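Plutorberg Brick Swap: Your Questions

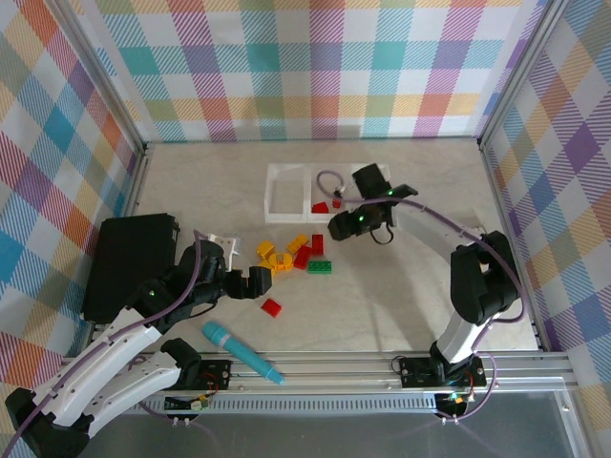

A two-compartment tray with a red Lego brick in the right side.

What is the Brick Swap?
It's a monthly get-together where people trade loose building bricks, odd parts and half-finished sets. We started in April with one folding table, and now we fill the whole upstairs hall at Plutorberg. Come and dig in!

Do I need to bring bricks to join?
Nope! First-timers can take up to 14 pieces from the welcome bins for free. After that it's one for one, and we're pretty relaxed about size — a big plate for a tiny hinge is fine if you're both happy.

How should I sort my stuff?
By color or by shape, whichever you like. Shallow trays work much better than deep tubs, and you'll trade a lot more if people can see what you've got.

My bricks are grubby. Can I still bring them?
Please wash them first. Lukewarm water, a drop of dish soap, an old toothbrush for the studs, then overnight on a towel. Keep stickers and anything electric out of the water.

Do you take other brands?
Yes, in their own bins. Some of them grip a little differently, and builders like to know.

Is there an age limit?
Kids under 10 need a grown-up with them. There's no upper limit, and our most determined trader is a great-grandmother who collects windows.

What's the big build?
A group project anyone can add to! Érica Dantas drew the plans for the last one, a harbor town that used 2,000 pieces and had a working drawbridge (I still love that drawbridge). The next one is a train station.

Can I reserve a table?
Yes, ask Vesela Lazarević at the front desk. Tables open at 9 a.m. and trading starts at 10. Parking is behind the building, off Lawal Street.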